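How to set up a drive-pulling station with an arm (and keep your bench people sane)

Refurb Bench Notes, April 2018

Quick one because I keep getting the same emails. We've had an arm on the drive bench at Dorham long enough that other shops want the steps. So, steps. Written between two deliveries, excuse the mess.

What this covers: desktop towers, drives in plastic caddies, one arm, one person. Not laptops. Not anything with a drive screwed straight to the cage, you still want hands for those.

What you need

- An arm with a two-finger gripper and a small wrist camera
- A solid bench. Ours is bolted to the wall, do that
- Something to stop the case sliding. Rubber mat plus two clamps
- Label printer and scanner within reach of the person
- Plalora, or whatever tracking software you use. Plalora is our in-house one, it's basically a spreadsheet with a login
- A person who has pulled drives by hand. Lots of them. This matters more than the arm

Step 1. Ask the bench first

Before you buy anything. We didn't do it in that order and paid for it.

Noémi Sipos ran our drive bench by hand for years and found out about the arm when the crate arrived. Bad morning. She had a list of questions and I had answers to maybe two of them. Is my job going, who fixes it, who gets blamed when a drive goes missing, do I still get my rate. Fair questions. Write your answers down before the crate shows up and put your name at the bottom.

What we ended up with, on paper:

- No one loses hours because of the station for the first year
- The station operator gets the technician rate, not the bench rate
- The operator can stop the arm for any reason and doesn't have to fill in a form about it
- Arm speed doesn't get used in anybody's review

That last one was Noémi's. Keep it. People won't report jams if a jam makes them look slow.

Step 2. Sort the towers

Do this at intake, not at the bench. Three piles: caddy drives, screwed drives, weird stuff. Only pile one goes to the arm. Every time somebody gets clever and sends a mixed pallet over, we lose the afternoon.

Side panel off at intake too. Panels get stacked with the case number in marker. Unplug from the wall, obviously, and hold the power button a few seconds.

Step 3. Place the case

Open side up, on the mat, clamps on the bottom edge. Caddy handle where the gripper can get at it. Leave room round the case for the wrist to turn, it swings wider than you'd think.

Watch the cables. Power bundles love to flop over the drive bay and the gripper has no opinion on whether it's grabbing a caddy or a wire. Tuck them, or a twist of velcro. Ten seconds.

Light - we fought this for weeks. Window behind the bench, white blinds, and in the morning the camera sees glare and not much else. Options: move the bench, heavier blinds, or a lamp on the operator side to even it out. We haven't moved the bench.

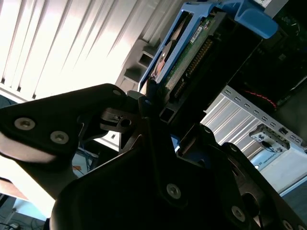 Drive in its blue caddy, blinds behind. Plenty of window light at this angle.

Step 4. Teach the grip

Each case model needs its own grip saved. Takes a while the first time, then it's just a name in a menu.

Put the arm in hand-guide mode. Have your experienced person move it, not the engineer. I can't stress this enough. The engineer from Draltlow (the integrator we used, good folks) taught the first grip and it pinched the caddy dead center, squeezed the rails, stuck every other time. Noémi watched for a bit, then took the wrist and brought it in low from the handle end, with a tiny lift before the pull. Same thing her hands do. Worked, and it's the one we copied for every model after.

So:

1. Jog to a safe spot well above the case
2. Guide the fingers down to the caddy, handle end
3. Close slow. Stop when the caddy is held, don't crush it
4. Small lift, then pull straight along the rails
5. Back to the safe spot, save, name it after the case model
6. Run it 5 times on a scrap tower before you let it near real stock

If any of the five fails, do it over. Don't fiddle with the numbers in the menu. Just reteach, it's quicker.

Force limit: start low and creep up. If you're up near the top of the range then the caddy is latched or a data cable is still on.

Step 5. Check before the pull

The operator looks before every pull. Yes every one. Data cable off, power plug off, latch open, fingers clear of the circuit board. The underside of a hard drive is bare electronics and a gripper finger dragged across it will take parts off.

Then green button. We have it set so the arm waits at the caddy till somebody presses. Management wanted that step removed to save time. We tried it without for a couple of shifts and the number of scraped boards went up, so the button came back. 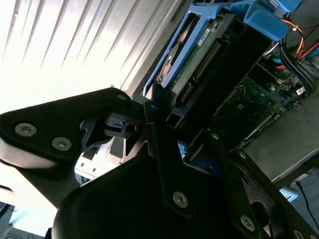 Second thing on the button, it changed how the job feels. Noémi put it better than me in the October review: with the button she's running the station, without it she was minding it. Same arm, same pile of towers. Cheap fix if your people are complaining and you can't work out why.

Step 6. Scan, bag, log

Arm sets the drive in the tray. Person scans the serial, checks it against the case number, bags it, bin. Don't automate the scan yet. Labels are torn, scuffed, stuck on upside down, or there's three of them. A person sorts that in a second.

In Plalora we log case number, drive serial, grip name, and a free text box for "odd". Read the odd box at the end of the week. It's where all our improvments came from.

Wipe or shred is a separate room and seperate write-up.

Step 7. Rotate

Nobody on the station the whole day. We do two hours on, then testing or intake. The old job was hard on wrists, the new one is hard on attention. Different tired. First month we had one guy on it full shifts because he was good at it, and by the end he was pressing green without looking. Not his fault, ours.

Rotation means training more people, which means more people on technician rate. Budget for it. The bean counters at Halász (our parent company) were not thrilled.

Numbers, since you'll ask

First batch was 1000 towers. The arm got 94 percent of the caddies out without help, the rest came out by hand. We're at around 3000 now and the rate hasn't moved much. What's left is mostly bent rails and broken latches.

Is it faster than a good person? No. Noémi beats it on a short run, easy. But by late afternoon hands get sore and people slow down, and the sore wrist complaints have pretty much stopped. For us that was the case for buying it. If you're buying one to cut heads I'd do the math again, you still need somebody standing there.

Common problems

Gripper closes, caddy doesn't move. Latch. It's always the latch. Then check for a screw somebody added.

Arm stops halfway. Force limit hit, probably a cable. Don't raise the limit, go look.

Camera can't find the caddy. Glare. Or wrong case model picked in the menu.

Case creeps across the mat. Mat's dusty. Wipe it down.

Finger screws working loose. Happens. Go round them with a hex key at the start of shift. Put it on the checklist with the operator's initials.

People skip the check. Look at your quota before you talk to the person.

If you want our checklist sheet or the one-page agreement from step 1, write to the bench address and say which. The agreement is in plain words, no lawyer stuff, change the names and use it. Grip files I can send too but they won't be much use unless your bench height is the same as ours.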